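Repainting a rental room before the lease is up, how fussy do I need to be?

User names shown, oldest first

mossandmortar
Hello all, first real post after reading along for ages. We're out of our place in Hillau in December and I'd love to get the deposit back (900, so not pocket change to us!). The lease says walls must be returned in "a light neutral," and that's the whole of the guidance. I'm leaning toward something gray for a plain room like these, and I'd welcome opinions before I buy paint. 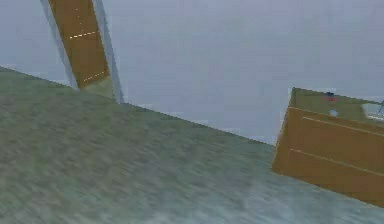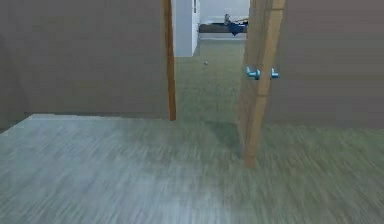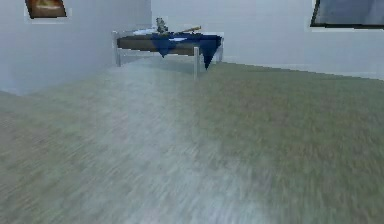 Page 9 of 24

mossandmortar
Oh, and I should add that I have never painted a ceiling in my life and I'm a little scared of it.

tallow_kettle
Welcome! Gray is a lovely safe choice, but do get a warm one if your room faces north. I did our back bedroom in a cool gray from Wutik and by winter it felt like sitting inside a filing cabinet. My sister says I exaggerate (she lives somewhere sunny).

pinch_of_rye
I'm going to disagree with the gray, sorry. Landlords around Hillau want off-white and they will argue with you over anything else. Mine kept 70 back for a "color correction" on a hallway that was, to my eye, the color of oatmeal. Write and ask for the exact shade, and keep the answer.

tallow_kettle
Well, mine took the gray without a murmur, so it does depend who you get. I agree on asking in writing, though.

dunlin44
Whatever color you land on, wash the walls first. Warm water and a drop of dish soap, then a rinse, then leave them overnight. I skipped it once around a light switch and the paint came off on my sleeve a week later. As for the ceiling, it's only a sore neck! Use a pole, do it before the walls, and work away from the window so you can see your wet edge.

mossandmortar
That helps so much, thank you. Is the Skirance roller set any good? The shop has it next to the Majali one and I can't see what the extra money buys.

pinch_of_rye
I have the Skirance and it shed fluff all over the first coat. Wrap the sleeve in masking tape and peel it off before you start, and you'll lose most of the loose bits.

dunlin44
Never had fluff from mine, for what it's worth, but I do rinse a new sleeve and let it dry. I'd put the difference toward a decent angled brush for the corners and the door trim.

mossandmortar
Brush it is, then. I've written to the landlord about the shade and will come back when I hear. Pinch, I suspect you'll be right about the off-white.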